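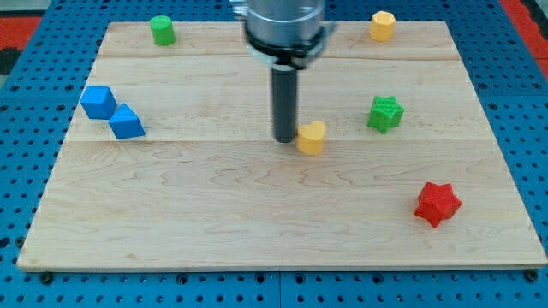

# Vivik maple board and shape blocks

I make the Vivik board in one size and one wood, and I sell it either on its own or together with a bag of little colored shape blocks. If you already know which one you want, scroll down to the ordering part. If you don't, stay a minute, I like talking about this stuff.

## The board

It's a plain maple rectangle made from three broad planks joined edge to edge. You'll see the two long seams running from side to side, and I leave them showing. My first boards came from a single wide plank, and they looked lovely right up until winter, when two of them curled like potato chips on my own shelf (I still have one, it holds pencils now). Three planks behave much better. Remo Rinaldi, who shared a workshop with me back then, told me that would happen, and I should have listened to him a good year sooner than I did.

The color is pale tan with a faint wavy grain. Every board is a bit different. Some have quite a lot of movement in the grain and some are nearly blank, and if you have a strong preference, write it in the order notes and I'll go through the stack for you. I can't promise anything darker though! Maple is light and mine stays light for a long while. It does get a touch warmer in color over the years, more so near a window.

It lies flat on the table, no feet and no rubber pads. I tried pads on a batch last spring and people kept peeling them off to use the other side. Both faces are sanded the same way, so flip it whenever you like.

People ask me why you'd want a board at all when you have a perfectly good table. For me it's about having an edge. When you put small things down on a big tabletop they wander, and by the end of the afternoon half of them are under the newspaper. Put them on a board and the board is where they live. You can also pick the whole thing up and move it when it's time to eat, arrangement and all, which was a very big deal in my house when my niece was four.

## The blocks

The blocks are small, easy to pinch between finger and thumb, and they come in mixed shapes and strong colors. The full bag has 16. My favorites:

- **The yellow heart.** A bright, warm yellow with a matte surface that has a little texture to it. It will stand up on its point with the lobes on top, if you're patient, and children think this is magic. It's the one everybody reaches for first, and the one that goes missing first, so I sell it separately too.
- **The green cylinder.** Short and squat, grass green, flat on top. Stands anywhere. Very good for putting other things on.
- **The blue cubes.** There's more than one in the bag, so you can start a tower right away, or a wall, or whatever you need two of the same thing for.

The rest of the bag is more of the same idea in other shapes. I don't print a chart of what's in there and I don't number anything. Chrysoula Stefanou, who runs a small playgroup and bought the third set I ever sold, asked me for a card with patterns to copy. I drew a few and she used them for a week and then put them in a drawer. Her kids had their own plans.

They're light enough that you can knock the whole lot over without anyone in the next room looking up. I've had customers use them as game pieces, as place markers on a seating plan, and for sorting practice with a grandparent after a stroke. Ognjen Softić uses his to work out where furniture should go before he moves any of it, with the heart as the armchair. I have no idea why the heart is the armchair.

## What you get

**Board only**
One Vivik maple board, finished and ready to use, wrapped in brown paper.

**Board and blocks, $59**
The same board plus the full bag of 16 blocks. The bag is cotton with a drawstring, and it's roomy on purpose, so you don't have to play a packing game at bedtime.

**Spare heart**
One yellow heart. Goes in a padded envelope. If it's your second lost heart, write and tell me, and I'll tuck an extra in.

**Jimon board oil, 100 ml**
A small bottle of the clear oil I use on the boards myself. You don't need it in the first months. One bottle lasts for ages.

## Looking after it

Wipe the board with a cloth that's been wrung out well, then dry it. Please don't soak it and please, please keep it out of the dishwasher. I've seen what happens and it isn't pretty.

If the surface starts to feel dry or a bit rough, rub it lightly with fine sandpaper along the grain, wipe off the dust, and put on a thin coat of oil with an old T-shirt. Let it sit overnight before you put anything on it. Do both faces and the edges too. I usually do mine in June when I can leave the back door open.

Crayon comes off with the sandpaper. Ballpoint mostly doesn't. Felt tip depends on how fast you get there.

The blocks just need a damp cloth and a dry with a kitchen towel. Keep them off the radiator. They don't need oil, and oil makes them slippery and annoying, so let the board dry properly before they go back on.

A note on little ones: these are small pieces, so I don't recommend the blocks for children under three, or for anyone who still puts everything in their mouth. The same goes for dogs. Tiziana Cirillo has a beagle and no longer has a complete set.

## Things people ask me

**Can I get it bigger?**
Not at the moment. I made a larger one called the Wandomon and it was so heavy that I was embarrassed to ship it. I may try again with thinner planks.

**Will the seams open up?**
I've made 300 of these boards with the three-plank joint and had one come back with a gap. It had spent the summer in a parked car. I replaced it anyway. If yours does something odd, send me a photo and we'll sort it out.

**Can I use it in the kitchen?**
Bread and cheese, sure, if it's the board-only one and you keep it for that. I wouldn't chop on it every day. It's smooth and it shows knife marks quickly.

**Can you engrave a name?**
Nesrin Karabulut does this for me with a hand tool, along the front edge where it doesn't get in the way. Short names look best. It adds a week or so, and an engraved board can't be returned, so check the spelling twice.

**Do the blocks fade?**
My own set has been on a sunny table for a long time and I can't see much difference, but put the bag away if you're worried.

**Are the shapes cut to fit into anything?**
No, the board has no holes or slots. It's just a flat surface. I get asked this a lot, and I think people are picturing those puzzles with the little knobs.

## Ordering and shipping

I pack orders in the mornings and take them over to the Albers parcel counter before noon, so anything that comes in by 9 a.m. usually leaves the same day. Boards go flat in a stiff carton. Keep the carton if you can, it's a handy size and it makes returns much easier.

You've got a month to change your mind on anything that hasn't been engraved or oiled. Just write to me first so I know it's coming - and put the heart back in the bag, please.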